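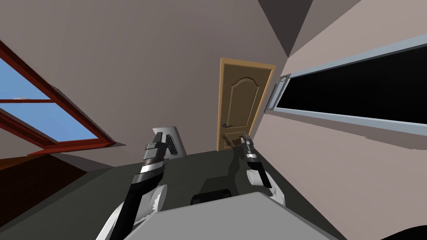

Galbraith Owners Board > Kikico > Interior and Electronics
Thread: Touch sliders for the heater. Anyone living with them?

saltflat_wagon
Test drove the new Kikico last night. Liked the ride, liked the seats, liked that I could see out of it. Then my wife asked for some heat and I spent two stoplights stroking a piece of glass like it was a nervous cat. The dealer says you get used to it. The dealer also says the paint protection is a good deal. Owners, do you get used to it?

torquenado
Yes. Took me a week. Set it to 70, leave it on auto, and never touch it again. I have no idea what people are doing in their cars that needs this much adjusting.

pushrod_pete
Torquenado lives in San Diego, for the record. I'm in Duluth. In November I adjust the heat, the vents, the defrost, the rear defrost and my expectations, all with gloves on. The slider doesn't work with gloves on. I bought the special gloves with the fingertips. It doesn't work with those either.

torquenado
Voice control.

pushrod_pete
I said "defrost" and it offered to call Doris. I haven't spoken to Doris in years and this wasn't the way I wanted to start again.

lemonlaw_larry
The old Nella had three knobs. You could work them in the dark with a burrito in the other hand. Kikico takes the same platform, adds a screen and a "lounge cabin," and charges $2,069 for the package that has the bigger screen. The knobs are extra by not existing.

midrow_mutiny
Small correction, the $2,069 package also gets you the heated wheel and the better speakers. The bigger screen is standard from the second trim up. I've got 34 months left on the lease so I've had time to study the paperwork.

lemonlaw_larry
And how do you turn on the heated wheel?

midrow_mutiny
Climate, then Comfort, then the little arrow, then Wheel. So 4 taps.

lemonlaw_larry
I rest my case. By then my hands are warm from the exercise.

saltflat_wagon
OK, this is helpful and also depressing. Did the Gestix update change any of it? Salesman mentioned it and then got very interested in his stapler.

gridlock_gus
It did. Gestix 18 puts fan speed and temperature on a bar along the bottom that stays put, even with the map up. Before that they vanished whenever you opened anything else. Ask them to install it before you sign. Mine took most of a morning at the dealer and wiped my radio presets, but I'd do it again.

One more thing: hold two fingers on the temperature number and drag up or down. You don't have to hit the slider at all. It's in the manual, in the chapter on seats.

pushrod_pete
Tried the two finger thing at lunch. Works bare handed. With gloves it changed the radio to something with a lot of accordion.

torquenado
So it's an improvement.

midrow_mutiny
I'm with torquenado more than I'd like to be. It's a good car with one dumb idea in it. Every car I've owned had one dumb idea in it, and at least this one doesn't leak.

lemonlaw_larry
Give it time.

saltflat_wagon
Going back on my lunch hour tomorrow to try one with the update, in gloves. If it fails I'm looking at a used Nella. Does anybody know if the last ones with knobs came with the tow hitch, or was that dealer installed?

gridlock_gus
Dealer installed. Check the wiring behind the left rear trim panel, some of them did it with wire nuts.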